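How a Built-In Shelf Works

A built-in shelf is furniture that is fixed to the building. An ordinary bookcase can be pushed to another room. A built-in one is made to fit a single place, so the builder measures the wall first and cuts the parts second.

The upright boards are called partitions. They do two jobs. They divide the unit into sections, and they carry the weight of the shelves down to the floor. A long shelf with no partition under it will slowly bend in the middle. This bending is called sag. In many units the partitions stand up to 80 centimeters apart, and closer together if the shelves will hold books.

A small open box in a shelving unit is called a cubby. It has 2 sides, a top and a bottom, but no door.
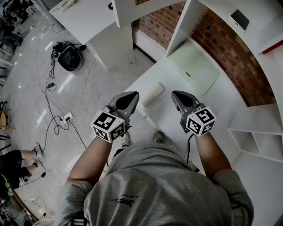
A curved white unit with a desk surface, partitions and open cubbies. Red brick shows in the openings behind it.

Curves are harder to build than straight lines. A thick board does not bend easily, so a builder may use thin sheets and glue them together in layers around a mold. When the glue sets, the layers hold the shape.

A desk can be part of the same unit. The desk surface is deeper than a shelf — a person needs room for both arms and for the work itself.

Some units have no back panel. The wall then shows through, and less material is needed.

Try it: stand a strip of paper on its edge. It falls over. Now curve the strip and stand it up again. The curved strip stays up.

Text: Jummai Obi. Checked by Musa Omoregie.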